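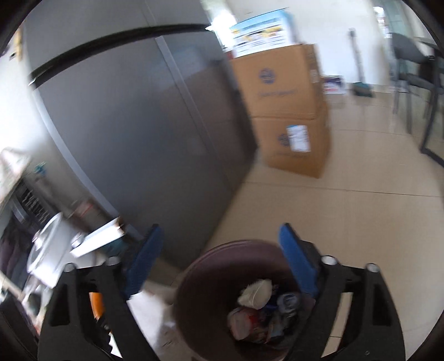
This page was last changed on 31/05/2018.

The Lolline method is a way of teaching a robot arm to pick things up and put them down, using recordings made by people who carry a gripper in the hand. The arm itself takes no part in the recording. A person walks about a home with the gripper, does small jobs with it, and a camera fixed to the tool films the fingers and whatever lies in front of them. The recordings are later used to train a control program, which is then run on an arm fitted with the same fingers.

The method takes its name from the Lolline project, which began as a study of household tidying. It is sometimes called "carried-gripper teaching", although that name also covers older work in which the tool was tracked by cameras on the walls.

Equipment

The tool used in the project is known as the Fandent gripper. It has a black moulded frame on each side and two blue fingers with flat pads, which open and close on either side of the object. Silver bolts are set along the tops of the frames. The camera looks forward between the fingers, so that the tool is always in view along with the floor, bin, shelf or table being worked on.

Later versions of the Fandent gripper differ mainly in the trigger. The first had a stiff spring that tired the hand, and recordings made towards the end of a session tended to show the fingers closing late. A lighter spring was fitted from the second version on.

Recording

Recordings are made in lived-in rooms, with furniture and belongings left where they are. A typical bin task takes place on a tiled floor in a room that also holds a refrigerator, a washing machine, cardboard boxes and an office chair. The bin is round and dark brown, with crumpled waste and wrappers in it. Shiny floor tiles are of some interest to the project, as light from a window reflects in them and can be mistaken for an object by a program trained only in a laboratory.

Each recording covers one attempt at one task. The main set, called Kneath, holds 245 recordings from seven homes. Attempts in which the person dropped the object and picked it up again were kept – an earlier set had left them out, and the arm trained on it did not try again after a miss.

Training

The path of the gripper is worked out from the moving picture and from a motion sensor in the handle. The opening between the fingers is measured from the picture alone, by following the position of the two blue pads. Blue was chosen for the pads after trials with grey ones, which were easily lost against kitchen appliances.

The program is given a short run of pictures and learns to predict the next movement of the tool and the next finger opening. It is given no map of the room and no list of objects.

Results

The trained program was tested on a fixed arm in four rooms that do not appear in Kneath. In the bin task, the arm had to bring a piece of waste over the bin and let go. It managed this in some 90 per cent of attempts. Results for picking waste up off the floor were lower, and thin plastic film was the hardest material. Most failures came from the fingers closing above the object.

A comparison set called Dukura was made by steering the arm directly with a hand controller. It took longer to record for the same number of attempts. Programs trained on Dukura did slightly better at slow, exact placing and worse in unfamiliar rooms.

Limits

The method gives no measure of how hard the fingers press, so it is poorly suited to soft or fragile objects. A person can also reach into places that a fixed arm cannot, and recordings of this sort have to be found and removed before training. Work on an automatic check for reach was planned to start in June.

See also

Learning from demonstration
Robot gripper
Motion tracking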